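Heel fit and the winter returns

Borkside members' newsletter, March 2021

The December returns have now been sorted and the figures are clear enough to act on. Of the 584 pairs of walking boots sent out on the autumn loan scheme, 264 came back with a comment about the heel. The comments fall into two groups: the heel lifts on a climb, or the back edge of the boot rubs above the ankle bone. Both are usually put down to size. In most of these pairs the size was correct and the fault lay in the volume of the boot behind the instep.

Length and volume are separate measurements. A foot can fill a boot from toe to heel and still have spare room above and to the sides. When the boot bends at the ball, the sole resists, the upper folds, and the heel is free to rise by whatever slack remains. A longer or shorter boot will not cure this. Tighter lacing helps for a short while, until the laces settle, and it loads the top of the foot where the tendons run close to the skin.

Debashish Wijesinghe, who runs our fitting bench, recommends checking in the following order. Remove the insole and stand on it in walking socks. There should be a thumb's width in front of the longest toe and no overhang at the sides. Put the insole back, lace the boot only as far as the ankle and walk up a slope or a flight of stairs. A small amount of lift in a new boot is normal and reduces as the sole softens. If the sock is dragged down at the back, the lift is too great and the volume needs to be taken up.

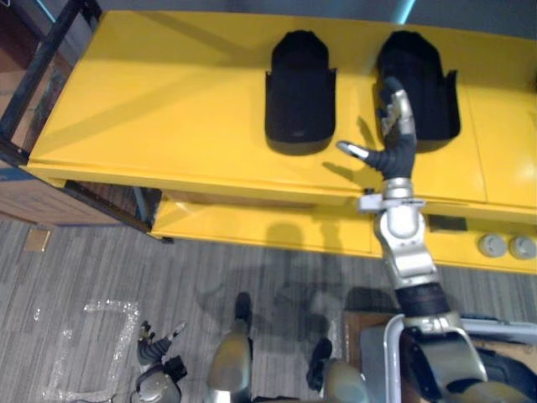

Two black foam holders on a yellow table.

There are several ways to take up volume. A flat insole under the existing one raises the whole foot and fills the space over the instep. It also raises the heel against the collar, so check the ankle bone again afterwards. A tongue pad pushes the foot back into the heel and leaves its height unchanged; this is the better choice where the collar already sits low. Full foam liners take up room on all sides and will often turn a good length into a short one. Fit them only in boots with clear space at the toe.

Foam thickness matters less than how the foam behaves under load. Soft foam feels close on the bench and packs down after a few long days. Firmer foam feels worse at first and holds its shape. The Fostura pads we stocked last year were of the softer kind and we have stopped ordering them. The Isah pads are firmer and can be trimmed with household scissors. Cut from the underside and take off a little at a time.

Drying has a large effect on the life of any pad or liner. Take them out after each wet walk and dry them apart from the boot at room temperature. Radiators harden the glue and cause the edges to curl, and a curled edge under the heel will raise a blister quickly. Stuff the boot itself with newspaper and change the paper after an hour.

Lutfa Patwary is rewriting the loan form so that heel comments are recorded by side. Many people have one foot of lower volume than the other, and the old form gave no place to say so. A pad in one boot only is perfectly acceptable.

Members who reported heel lift may exchange their boots or ask for a pair of tongue pads at no charge. Quote the loan number from the Fundetum label inside the tongue. Boots should be clean and dry when handed in, with the original insoles in place.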